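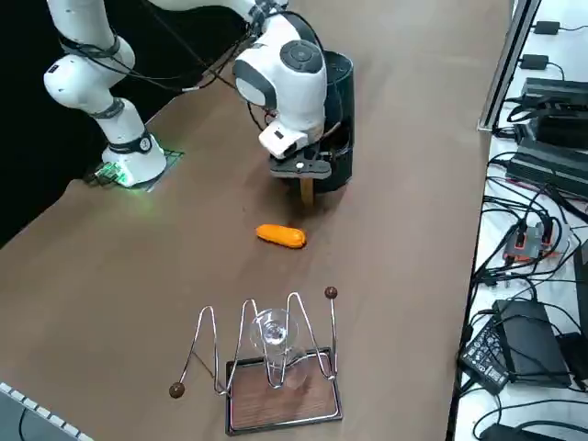
Leen Karaki wants it known that she has never owned a wine rack she liked. Too big, she says, or too clever, or it came with a hex key. A glass holder is a different animal. Bent wire, a bit of wood to stand it on, and the glasses are out on the table where a person can reach them instead of at the back of a cupboard behind the gravy boat.

She's right about the gravy boat. Ours too.

So this is a piece about the small stuff that lives on the tabletop. Wire holders, upright pots, wooden sticks of one kind or another. Stuff you get given. Stuff you buy at 4 p.m. in January when the light is going and the shop is warm. It has been having a good year. Saltano, the homewares store on the corner by the bus station, gave its whole front window over to wire and wood in the fall and hasn't taken it back.

"People come in for a lamp," says Nizar Bitar, who has the keys and opens up most mornings. "They leave with a thing for the table."

A thing for the table. Fine. But which thing?

Start with the wire. The type I keep coming back to is a single silver wire, bent into zigzag peaks with curving legs, on a rectangular wooden base with a dark edge to it. Brown wooden balls on the two ends of the wire, one down low by the base, the other up on its post above everything else. It's a drawing, more or less. Somebody's pen didn't leave the paper. Put it on a brown wooden table and the base nearly dissapears, and you get the line of the wire and those two dark dots.

Not everyone is sold. Samer Atallah bends wire for a living, in a shed in Povham with a heater that smells of toast, and he gets grumpy about balls on ends.

"A ball hides a bad cut," he told me. Then he showed me a bad cut. Then a good one. I couldn't see much in it, to be fair, but run a thumb over the two and you know.

His own holders finish in a tight curl. They sell well. He still thinks the ball looks better from across a room and said so twice, the second time with his back to me.

How he does it: wire off the coil, straightened by hand. First bend at the middle, never the end. Then out to the left, out to the right, checking against a pencil drawing on the bench that has been traced over so often it's a groove. The drawing came from his old boss. The old boss got it from a catalog. Past that it goes dark.

Peaks are hard. A curve forgives you, a peak doesn't - go past it and bend back and the wire goes tired at that spot. He scraps those. There's a bucket. He made 481 holders last year and didn't count the bucket.

Price, as people will ask. His small one is $29. The ones on the wooden base cost more and he'd like them to cost more still.

Now the pot, the tall plain kind. Black is the color right now, a straight cylinder, open at the top. Mervin Vachon at Ibarra stocks one in three heights and can't keep the tallest. Spoons go in it. Rulers go in it. A customer of his keeps spaghetti in one, dry, standing up, and brings photos.

I like a tall black pot behind something low and shiny. It's a wall, basically. Wire gets lost against a busy kitchen, the toaster and the mail and the kids' drawings all showing through the gaps, and a dark upright shape at the back fixes that for the cost of a sandwich. Move it to the side and it's just a pot again. Try it both ways, takes a minute.

And the sticks. Plain light wood, no finish. I had these down as craft drawer leftovers until I went to Jihad Hattar's for lunch. She has a jar of them and uses them for everything. Stirring honey. Propping the window. Marking where the tablecloth should hang to. She buys them in packs of 12 from the art supply place and says the wood goes a nicer color after a summer on the sill.

One more item, and this is where the magazine's stylist and I fell out. Something daft. Every table needs one. A bright thing with no business there, soft, round at the ends, orange if you can get it. Wire and wood and black is a handsome set but it can get a bit dentist's-waiting-room. One fat orange shape lying on its side near the wire and the whole thing loosens up. Kids will take it. Let them, they bring it back, or something worse.

The stylist wanted a pear.

Some practical bits, in no order.

Wire dulls where fingers go. A dry cloth is enough. Samer says no polish, ever, it gets in where the wire meets the wood and goes white. Leen uses polish. Hers has gone white.

Look at how the thing stands before you buy. Flat hand on the base, gentle push. If it rocks in the shop it'll rock at home, and with glasses on it you'll be sweeping. The wide rectangular bases are the safe bet. Round ones look lovely and I've broken three glasses off mine.

Hang the glasses before guests come, not during. Load from both sides in turn if there are two sides. Big bowls on a small holder is asking for it.

Wooden balls come loose. Dot of wood glue, leave it overnight upside down. If you lose one, Fullano sells them loose by the scoop, in pale and dark, though the dark ones run a shade redder than most and you will notice, every day, for ever.

Don't put it in the middle of the table. Everyone does. You end up talking to each other through a fence. A corner's good, on the diagonal, with the tall end furthest from whoever waves their arms.

I went back to Saltano at closing to check a price and Nizar was redoing the window, shoes off, kneeling in it. He'd pulled out half of the stock. The wire pieces had been crowded together like a bus queue and now each had a good stretch of bare table to it. Looked twice as expensive. A woman with a stroller stopped outside and pointed at the one on the left, and he held it up to the glass, and she shook her head and pointed again, the other one, behind.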